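Last updated 26/03/2026
3 min read

I finally cleared out my inbox, and I want to tell you how, because a bunch of you wrote in after the December issue asking for the details. I had let it get to 2,000 unread messages. Most of them were sale notices from Gatano, where I bought one lamp, and reminders from Wendance about a class I took and never went back to (sorry, Wendance, the teacher was lovely!).

My first try was going one by one from the top. Don't do that. I spent a whole evening on it, read an old thread about a potluck, got hungry and quit. What worked was sorting by sender. Suddenly there were 300 from Gatano all in a row, and I could unsubscribe, select the lot and delete. It felt wonderful - like pulling up a weed and getting the whole root.

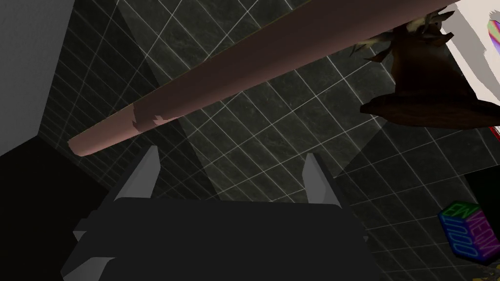 A dusty pink rod, with light grey fingers open nearby.

After the stores came the harder pile, which was people. I had 600 messages from friends, family and the Desmet Street block list, and I didn't want to toss those without looking. So I gave myself a rule: if it needed an answer and was less than a year old, it went in a folder called Reply. Everything else got archived. My cousin's recipe for plum cake had been sitting in there the whole time, and I've made it twice now. It wants less sugar than she says. 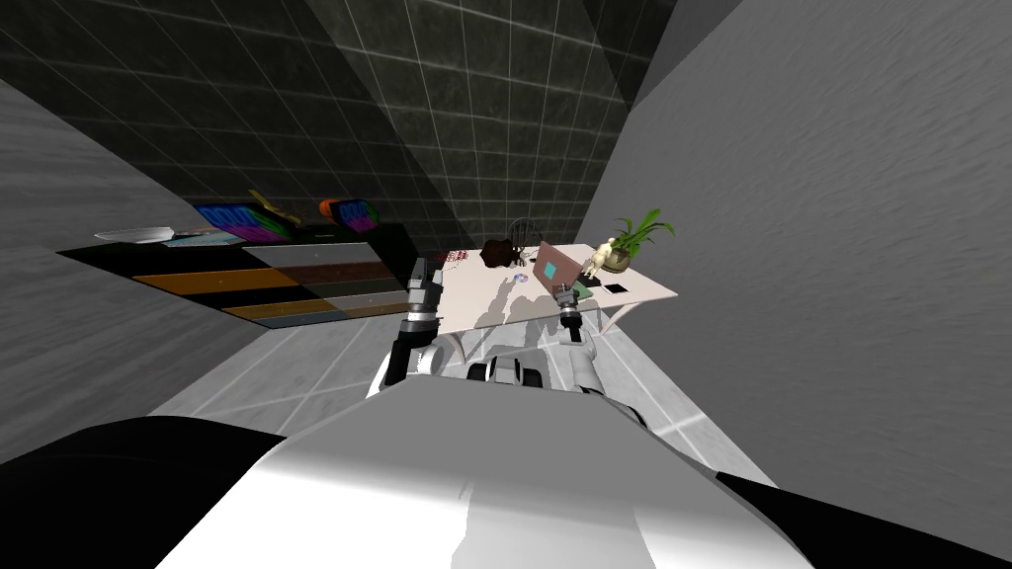 Hilde Stevens
Newsletter Editor

The Reply folder is the part I'm still working through. I do it with my coffee, two or three notes at a time, and I keep them short. A couple of people had moved on from whatever they were asking me (one wanted to borrow a tent for a trip that's long over), but they were glad to hear from me anyway, and one of those notes turned into lunch.

I did try Pritance, the sorting app a reader suggested, and it's fine if you like labels. I don't, much. I ended up with so many colors down the side of the screen that I turned it off and went back to my one folder.

If you've got a system of your own, send it in and I'll share a few next time. Put "inbox" in the subject line so I can find it!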